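Leonor Peixoto has packed orders for online shops for 11 years, and she has heard every theory going about how a box should be filled. When I went to see her at the Belmonte unit in October I had a few doubts of my own. The firm she advises, Norko, had just announced that it would cut its packing waste by changing the way goods are put out for packing, and I wanted to know if there was anything in it beyond a press release.

She did not try to sell it to me. "I wrote half of that plan and I still think the numbers are hopeful," she said. "Put that in if you like."

The plan is simple enough on paper. Goods used to come to the bench in deep cardboard trays, piled up, and packers fished about for what they wanted. Now they come in open bins, fewer at a time. Norko says this means less damage and fewer wrong items. I asked where the proof was.

"There isn't much yet," said Peixoto. "We had 320 returns in the month we looked at, and a lot of those were people who just didn't want the thing. You can't blame a tray for that."

So why change at all?

"Because people were scraping their hands and dropping things. That's a good enough reason for me. I'd have been happier if they had said so and left the rest out."
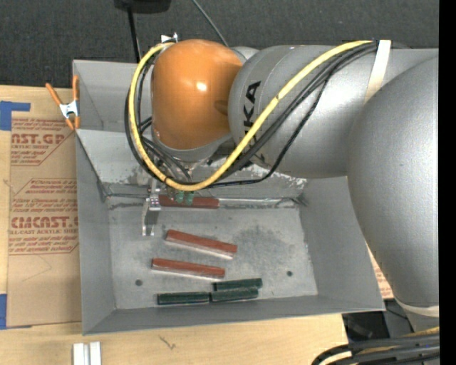

Bins, though, are where she and the firm part company. Norko would have liked plastic, which is lighter and quieter. Peixoto held out for metal and more or less got her way. I said that metal looks smart for a week and then looks like the back of a van. She laughed and didn't argue. The sloped panel at the rear is already scuffed whitish along its lower edge, with patches where the surface has worn. "That's what a bin is for," she said. "Show me a clean one and I'll show you one that hasn't been used." She is keener on the sloping sides. Her claim is that small goods slide down to the floor of the bin and stay in reach, which sounds fine until you think of anything long and flat. The dark red block was lying lengthwise against the rear edge of the floor, as far back as it could go. I put this to her.

"Yes, all right," she said. "Long things end up at the back. I've told them to put the long things in last and nearer the front. Some do, some don't."

Albertina Valente is one of those who don't. She has worked the benches longer than Peixoto and came over halfway through our talk, wanting to know what was being said about her. Her view of the new system is that it's the old system with a different container. "Before, I looked for it in a tray. Now I look for it in a bin," she said. "I'll give them this, the bin doesn't go soggy."

She was less kind about the tables. The light wooden tops were brought in with the bins, and she thinks the two were never meant to meet. "Metal on wood. Drag it once and you've got a line in it for good. They should have asked."

Did they ask? Peixoto says there was a meeting. Valente remembers a meeting about parking.

There is also the matter of Pulolov, the packing software that decides which goods go together and in what order. Norko is proud of it. Peixoto calls it "fine for shoes". Her complaint is that it treats every order as though the goods were the same shape, and leaves the packer to sort out the mess. Valente ignores it whenever she can. She puts the heaviest thing at the bottom, fills the corners, and closes the lid with one hand while reaching for the tape with the other – a habit she says takes 30 seconds off a fiddly order. I couldn't check that, and neither, I suspect, can Norko.

I asked Peixoto what would change her mind about the claims on waste. She wants a second count of returns, done by someone who isn't paid on the result, and she wants the reasons for each return written down properly this time. There are plans to try the same layout at Irow, the smaller of the firm's 2 sites, before anything else is bought.

"If it works there, I'll say so," she said. "If it doesn't, they'll still have the bins."

Valente had gone back to her bench by then. She called across that somebody should ask about the tables.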